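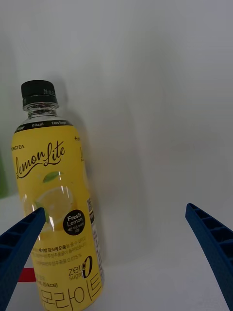

Grarnbridge site changes rules for full-wrap drinks bottles

The sorting depot at Grarnbridge has changed how it handles clear plastic drinks bottles that carry a wraparound label. From April, residents of Sedutcombe and the villages served by the same round are asked to take the label off before the bottle goes in the recycling box, and to leave the cap on.

The change applies to bottles where the printed label covers most of the body. Still and sparkling drinks, iced teas and flavoured waters are all included. Bottles with a small paper or film label on one side can go in as before.

According to the depot, the difficulty lies with the optical sorter. The unit reads the plastic from the light it reflects as the bottle passes along the belt. When a coloured label covers most of the surface, the sorter often reads the label and sends the bottle to the mixed plastics line. A clear bottle on that line is baled with lower grades and cannot be made back into clear bottles.

"The neck and shoulder are usually bare, and on some designs there is a clear window in the print, but that does not give the sensor much to work with," said Tarek Akl, who manages the sorting line. "Yellow, red and dark green labels cause the most misreads. With the label off, the same bottle goes to the right place on the first pass."

The depot ran a trial over 17 working shifts before settling on the new rule. Staff pulled 1627 full-wrap bottles from the mixed plastics line, removed the labels by hand and fed them through again. Imported soft drinks and teas made up a large share of the bottles pulled, and the depot has asked local shops that stock them to put up a notice near the chiller.

Many labels have a perforated strip running from top to bottom and can be torn off in one piece. Those without a strip can be slit with scissors, starting at the shoulder where the film is loosest. The labels are a different plastic from the bottle and should go in general waste for now.

Caps should be screwed back on after the bottle has been emptied and rinsed. Loose caps are small enough to drop through the first screen and are lost with the grit. Black caps are accepted, although black plastic trays are still refused - the caps are separated in a water tank after the bottles have been shredded, and colour makes no difference at that stage. The ring left on the neck can stay where it is. Bottles may be squashed lengthways but should not be folded or cut.

A second sorter, supplied by De Haan, is due to be fitted at the depot later in the year. It has 2 sensor heads and is intended to pick up bare plastic at the neck as well as the body. Virov, the haulage firm that collects the bales, will continue to run its present timetable while the work is carried out. The line will be stopped for 24 hours during the fitting, and household collections will not be affected.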